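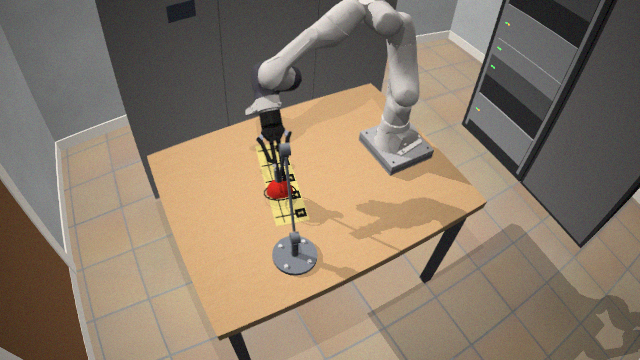 What is the position?
Seasonal seed analyst at the Galtden seed testing laboratory, full time, starting in February and running through the end of the spring testing period.

The laboratory tests vegetable and forage seed for growers and wholesalers. Each analyst is assigned samples from receipt to final report. Standard duties are purity analysis, moisture testing, setting up germination trays, and scoring seedlings as normal, abnormal or dead. Expected output is 90 samples per month after training.

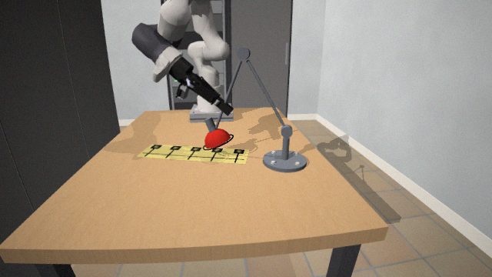

Is previous laboratory experience required?
Experience is preferred, but applicants with coursework in botany, agronomy or horticulture will be considered and trained on site for 4 weeks.

Applicants must be able to identify common weed seeds under magnification or pass the identification test at the end of training. The test covers the Drirnell reference set. Good near vision, corrected or uncorrected, is necessary. Work is mostly seated, and sample bags weigh up to 20 pounds.

Pay is $800 per week during training and is reviewed when the identification test is passed.

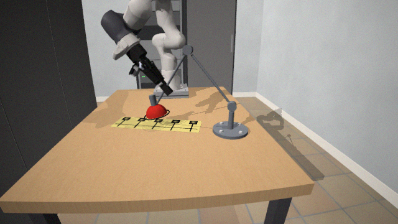 Hours are 7:30 a.m. to 4:00 p.m. with an unpaid half-hour lunch. Overtime is offered when the Gumau forage samples arrive and is paid at time and a half.

To apply, send a resume, a list of relevant courses and two references to Mhairi MacRitchie, Laboratory Supervisor. Put "Seed Analyst" and your earliest start date in the subject line. Applications without references will be returned.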